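Print this thread | E-mail this thread

Shobha Fernandes
1/ Notes from the gripper and camera comparison for the Grelholm kitchen tasks. Two grippers on the same arm, two head cameras on the same mount. Posting in pieces as I get through the logs.

2/ Gripper A is the Nendance parallel jaw. Flat fingers, silicone pads, one motor. Gripper B is the Prornum three-finger, underactuated, tendon driven. Both on the same wrist flange with the same force-torque sensor behind it. Controller is unchanged between runs except for the tool file.

3/ Task set: screw lids on and off, pick and place jars, wipe a counter, pull a knife from a horizontal holder. Lids got most of the time. They fail in more ways than the rest put together.

4/ Total logged attempts after discarding operator aborts: 1318. I threw out anything where the e-stop was hit for reasons unrelated to the grasp. If you want a different rule, the raw logs keep the flag and you can filter them yourself.

5/ Parallel jaw on lids: grips fine, turns badly. Two contact lines on a round lid means any offset between the wrist axis and the lid axis becomes a side load. The jar walks. On steel it walks a long way.

6/ Three-finger on lids: self-centres, so the offset matters less. The cost is closing time and a fat envelope. It can't get down between two jars standing close together. The jaw can.

7/ Wrist range on our arm is 300 degrees before the cable guard complains. A lid that needs more than that means release, rewind, regrasp. The jaw regrasps in nearly the same spot. The three-finger lands slightly differently every time, and the torque trace has a step in it at each regrasp.

8/ Mircea Bogdan wrote the regrasp logic. The first version measured slip from motor current alone and was useless on the tendon hand – the tendon friction hides it. It now uses the wrist sensor with a short filter. Better on both.

9/ Pads: we went through three silicone grades. The softest one holds metal lids best and tears first. The middle one stays. I have no interest in testing more silicone.

10/ Cameras. Camera 1 is the wide rolling-shutter unit we have always used. Camera 2 is the Neagu global shutter, narrower lens. Both worn on the head for human demonstrations and then bolted to the robot at the same height, so the views line up.

11/ Global shutter wins on fast wrist motion, as expected. It loses on field of view. With the narrow lens the second hand leaves the picture whenever the demonstrator looks up at a shelf, and the hand tracker has to start again.

12/ Brushed steel is hard for both. Specular streaks move with the head and the depth estimate puts holes in the counter. A polarising filter took out part of it and cost us exposure. We left it off.

13/ Clear plastic jars are the other problem. Depth goes straight through the body and returns whatever is behind. The lid comes back solid. So the planner sees a lid floating in mid-air and we fit a cylinder under it by assumption. It works until the jar is on its side.

14/ Which people do all the time. Left hand on the body, right hand on the lid, jar tipped over, twist. Our upright-jar assumption covers none of that.

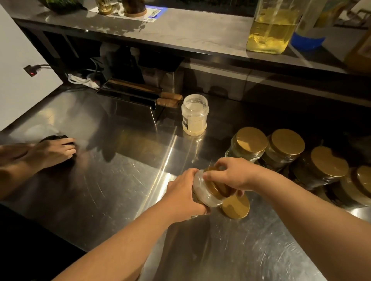
15/ Cornel Oprea replied that the tipped jar should be handled by fitting the lid as a disc first and taking the cylinder axis from the disc normal, with no upright prior at all, and asked whether we had tried it on single-frame depth or only on fused depth.

16/ Single frame only so far. The disc normal is noisy when the lid is glossy and seen nearly edge-on. Fused depth should help but the hand covers the lid during fusion. Will run it both ways in September when the arm is back from calibration.

17/ Latency, for those who asked: 144 ms from shutter to gripper command on the Neagu, with the tracker running. The wide unit is slower. Most of the difference is the driver and very little is the sensor.

18/ Where this leaves us. Jaw stays on for pick and place, wiping and the knife. Three-finger goes on for lids. Tool change is manual with four bolts, so runs will be batched by tool. Wide camera stays on the head for now. A wider lens for the Neagu is on order.

19/ Tool files and the regrasp parameters are in the usual folder. The three-finger mass value in the old file was wrong – re-download if you copied it before this thread.

212 likes | 37 shares | 19 comments

Print | E-mail

More from this author
Tendon friction, measured badly and then less badly
Wrist cable guards: what we broke
Wendelin Danzer's flange adapter, revised drawing
Hand tracking with one hand out of view
Silicone pads, grade two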